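Bench notes: white worktops, cleaning and care

The white tops fitted in the ground floor workroom in April have now had their first full round of checks. Results were mixed. The surface itself is sound on every table, but several tops have a dull patch near the front edge, and one has a ring that did not come out with the normal cleaner. The notes below replace the sheet that was taped inside the cupboard door, which should be thrown away.

Daily wipe

Clear the top completely before wiping. Moving things from one end to the other and back leaves a strip in the middle that never gets cleaned, and grit trapped under a tray will scratch. Use a damp microfibre cloth, folded in four, and turn it to a fresh face after each pass. Work from the wall towards the front edge. Dry with a second cloth. Paper towels leave lint on a white surface and should be kept for spills.

The Fleser neutral cleaner is the only product to be used for the daily wipe. Dilute one part to 200 parts water, which comes to 5 ml in a litre bottle. Stronger mixes do not clean any better and leave a film that shows up as grey smears under side light. If a top already has smears, wipe it twice with plain water and let it dry before deciding whether anything else is needed.

Marks and stains

Pencil and light scuffs: white vinyl eraser, then a damp cloth.

Ballpoint: isopropyl alcohol on a cotton pad, dabbed on and lifted off. Do not rub in circles. Rinse with water within a minute.

Tape residue: peel off what will come by hand, then use Filtance remover on a cloth. It must not be poured straight on to the table. Rinse and dry.

Tea and coffee: neutral cleaner first, left for two minutes. If a mark is still there, use a paste of bicarbonate of soda and water, applied with a fingertip and wiped away without pressure.

Scouring pads, melamine sponges and cream cleaners are not to be used on these tops. The dull patches come from melamine sponges, and the only cure for a dull patch is a new top. A replacement from Kalogeropoulos is part number 2223 and has to be ordered with its edging strip, as the old strip cannot be reused.

Where the top meets the wall

Dust gathers along the back edge faster than anywhere else on the table. A cloth pushes it into the joint. Run a soft brush along the full width first, then the vacuum with the narrow nozzle, and wipe last. The pale grey wall paint behind the tables is washable, but it marks if the cleaner is left to run down it, so spray the cloth and keep the bottle away from the wall.

Please do not seal the joint. One table was filled with silicone in April and the bead had to be cut out again when the table needed moving.

Leaving a table clear

A table that is not booked should be left with a bare top. Tools go back to the drawers, offcuts to the bin, and cables are coiled and hung up. A clear white surface also makes the weekly check much quicker, as scratches and rings can be seen from standing height.
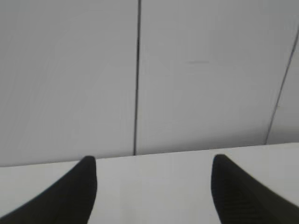 The weekly check takes place before the first booking. Hold a torch low to the surface and sweep it slowly from left to right. Anything that catches the light should be marked on the plan with its distance from the front edge in millimetres. Chips go on the plan too, however small, because water gets in at a chip and lifts the surface around it.

Level should be checked at the same time, using the long spirit level from drawer 124. Place it along the front edge, then along the back. The feet adjust by hand once the weight is off them, so it is a two-person job. Tighten the lock nut afterwards.

Supplies

Druteck microfibre cloths are back in stock, in packs of 400, and are kept on the lower shelf of the cleaning cupboard. Wash used cloths at 60 degrees without fabric softener, which stops them picking up dust. Cloths used with the residue remover are to be kept apart and washed separately.

The eraser box is nearly empty and more are on order. Until they arrive, leave pencil marks alone unless they are in the way of work. The ring on the window-side top will be tried again with the bicarbonate paste, and the result entered on the plan.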